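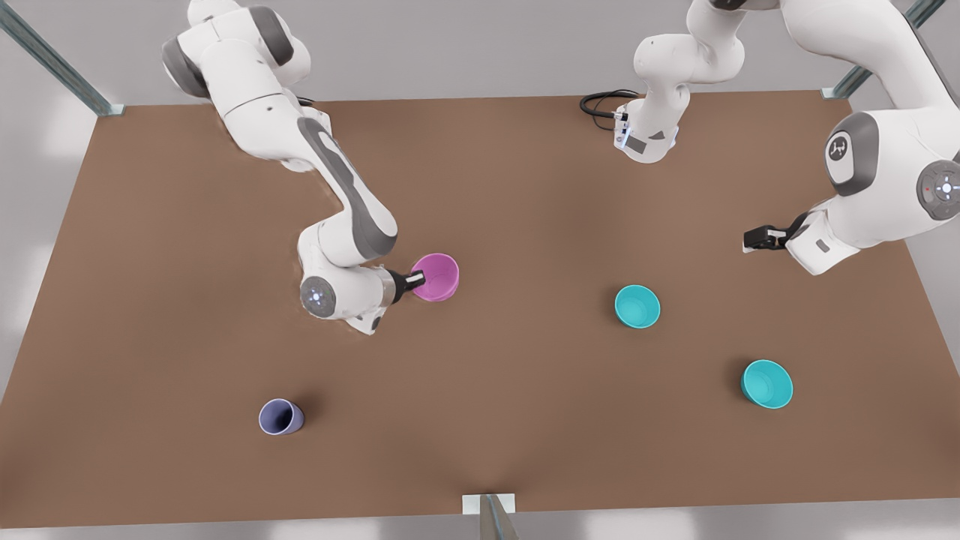

1 min read · 5 posts

1/ Every few months somebody posts that you should "go back to your roots" and it'll sort you out. I've got questions. Which roots? I was born in Grarberg, left at 5, and remember a staircase and a dog that wasn't ours. My cousin Lamisi Owusu says that counts. I'm not convinced.

2/ She talked me into going back last November. People online promise you'll step off the bus and feel something click. I stepped off the bus and felt my knees. The street had the same name and none of the same shops. A man asked if I was lost — fair question.

3/ Shona McIver, who moved to Horcombe 40 years ago and has never gone back to where she started, told me she doesn't miss it. I believe her. Why does everyone else keep telling her she must, deep down? How would they know what's down there?

4/ Then there's the "homesick for a place you've never been" crowd. Maybe it's real. Maybe it's a nice sentence that got printed on a lot of mugs. I've asked people what they're homesick for exactly, and mostly they describe a vacation. I'd like to hear from one who describes the bills.

5/ I'm not saying it means nothing. Lamisi cried outside the old house, and she's 60 and doesn't cry at much. I stood next to her and held her bag. She wants to go again on 16th June. I've said I'll think about it, and I've looked up the bus times, but I look up a lot of bus times.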